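Killton breakfast bread wins back its old name

KILLTON — The small round loaf that most families in Killton eat in the morning can be sold under its old name again. The town council agreed in June that any bakery inside the town may call it "Zuvik bread," after a dispute that kept the name off shop signs for two years.

The name comes from the Zuvik mill, which stood by the river until its roof fell in. The mill ground a mix of rye and wheat for the people who lived on the east bank, and the loaf made from this flour took the same name. When the mill closed, the bakers went on using the mix, and customers went on asking for it in the same way.

The trouble started when Dirnik, a food company from outside the town, registered the name for a line of packaged crackers. It then wrote to 27 bakeries, cafes and market sellers in the area and asked them to stop using it. Most of them did. Some put up signs saying "town bread" or "the round one," and one cafe simply left an empty space on the menu with the price next to it.

"I did not want to fight with a company over one word," said Ragnheiður Kjærgaard, who runs the Arnardóttir bakery near the bus station. "But every morning people came in and said the word to me, and I had to sell them the bread without saying it back. After some months this becomes tiring."

The bakery carries the name of the woman who opened it, and Kjærgaard took it over from her with the ovens and the recipe book. The oldest page in the book is a price list where the Zuvik loaf is the second item. A copy of that page was among the papers that the bakers gave to the council. They also handed in delivery notes from the mill, school lunch menus and a letter signed by 111 residents.

Dirnik did not go to court in the end. In a short statement the company said that it would keep the name for its crackers and had "no objection" to fresh bread being sold under it in Killton. It did not answer a question about bakeries in the villages near the town, where the same loaf is baked. The council said that its decision covers only the town, and that the villages will need to speak with the company themselves.

For bakers the change is not only a matter of feelings. Kjærgaard said she sold fewer loaves to visitors during the time without the name, as they had read about Zuvik bread in travel guides and did not find it on any shelf. Her bakery now makes 200 of them on a normal morning. The first ones leave the oven at 5 a.m. and the last are often gone before noon.

The rules for using the name are simple. The loaf must be baked in Killton on the day it is sold, and the flour must contain both rye and wheat. An earlier draft also set the weight and the time of rising, but the bakers asked for this part to be taken out. Several of them follow their own family recipes, and two of the recipes use milk where the others use water.

There is still a small disagreement about slicing. Older customers say that the loaf should be broken by hand and eaten with butter and salt. Many younger families buy it sliced and put it in the toaster, and it dries less on the second day that way. The council did not take a side in this. The Arnardóttir bakery bought a slicing machine last winter and offers the service without extra cost, although Kjærgaard said that she herself prefers a thick piece from the end, not toasted, with a cup of strong tea.

New signs are already up in part of the main street. At the market, one seller had kept her old board behind the flour sacks and brought it out on the morning after the vote — the paint was a little damaged, but the word could be read from across the square.

The council also plans to put a plaque on the remaining wall of the mill. The text is not ready, and residents can send their suggestions to the town office. Old photographs of the mill are welcome too, in particular from the years before the second floor was added. Pictures will be copied and returned to their owners.

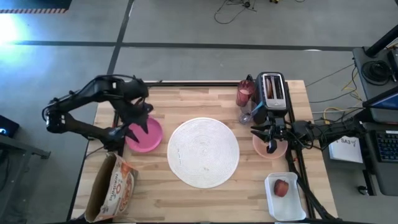 Bakeries that want to use the name should fill in a one-page form at the town office, which is open until 4 p.m. There is no fee. Sellers who only resell the bread do not need the form, but they must show on the shelf which bakery the loaf comes from.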